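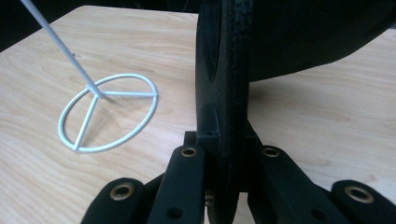 # trismont-kata: registro anotado de entrenamientos de iaido

Categoría: Artes marciales / Datos y herramientas

Versión publicada: 2020-08-13

## Contenido

El repositorio reúne los registros de práctica del dojo Trismont en formato tabular. Cubre 142 sesiones y 452 ejecuciones de kata anotadas, todas de practicantes adultos con grado entre ikkyu y sandan. No se incluyen combates ni exámenes de grado.

Cada ejecución ocupa una fila. Las sesiones están en un fichero aparte y se enlazan por `id_sesion`.

## Ficheros

- `sesiones.csv` — fecha relativa, duración en minutos, tipo de suelo, sala
- `ejecuciones.csv` — una fila por kata realizado
- `anotadores.csv` — grado y código de cada anotador
- `glosario.md` — términos japoneses y la transcripción adoptada

Codificación UTF-8, separador punto y coma, coma decimal. Quien cargue los ficheros con pandas debe pasar `sep=";"` y `decimal=","`.

## Campos de ejecuciones.csv

- `id_ejec`: entero, único
- `id_sesion`: clave de `sesiones.csv`
- `kata`: nombre según el glosario
- `arma`: `iaito`, `bokken` o `shinken`
- `t_nukitsuke`, `t_kiritsuke`, `t_chiburi`, `t_noto`: segundos desde el saludo inicial
- `valoracion`: entero de 1 a 5
- `anotador`: código
- `nota`: texto libre, puede estar vacío

Los tiempos se marcan al inicio de cada fase. En los kata con más de un corte, `t_kiritsuke` corresponde al primero. Los restantes figuran en `nota` con el prefijo `k2:`, `k3:`, etcétera. Es una solución poco elegante que se mantiene por compatibilidad con la herramienta de Kivwood.

## Procedimiento de anotación

La anotación se hizo con Voltby, en dos pasadas. En la primera se fijaron los tiempos. En la segunda, otro anotador asignó la valoración sin ver los tiempos. Las discrepancias sobre la segmentación las resolvió Eetu Turunen, que mantiene el conjunto.

La valoración mide el ajuste a la forma que se enseña en el dojo y no es comparable con la puntuación de un torneo. Un 3 significa que el kata está completo y sin errores de secuencia. El 5 se usó poco.

## Limitaciones conocidas

34 ejecuciones no tienen `t_chiburi`. En la mayoría el gesto se encadena con el noto y los anotadores no acordaron un punto de corte; se ha dejado el campo vacío en vez de interpolar.

El uso de `shinken` es minoritario y se concentra en los grados altos, de modo que arma y grado están confundidos. No se recomienda comparar armas con estos datos.

Las sesiones de diciembre se hicieron en la sala Magalhães, más estrecha que la habitual. Los desplazamientos son más cortos y los tiempos entre fases lo reflejan. Se pueden filtrar con `sala == "M"`.

## Privacidad

Los practicantes no tienen identificador propio. Las fechas se expresan en días desde la primera sesión. Se revisó el campo `nota` para eliminar nombres.

## Licencia

CC BY 4.0 para los datos, MIT para los scripts de `tools/`. Para citar: Turunen, E., *trismont-kata*, 2020.

## Comentarios

**rmolina**: En el glosario aparece «noto» y «nōtō» según la línea. ¿Cuál uso para cruzar?

**eturunen**: Sin macron. Corregido en la rama de desarrollo.

**bokken_sur**: ¿Hay previsión de añadir kata por parejas? El esquema actual no los admite, por lo que veo.

**eturunen**: No a corto plazo. Haría falta una segunda clave de ejecución.

**Laia P.**: El script de validación falla si `nota` contiene un punto y coma. Con comillas dobles funciona.

## Relacionados

- Plantilla de registro de sesiones para dojos pequeños
- Glosario de términos de iaido, edición Kivwood
- Voltby: atajos de teclado para segmentar kata
- Cuidado de la saya en climas secos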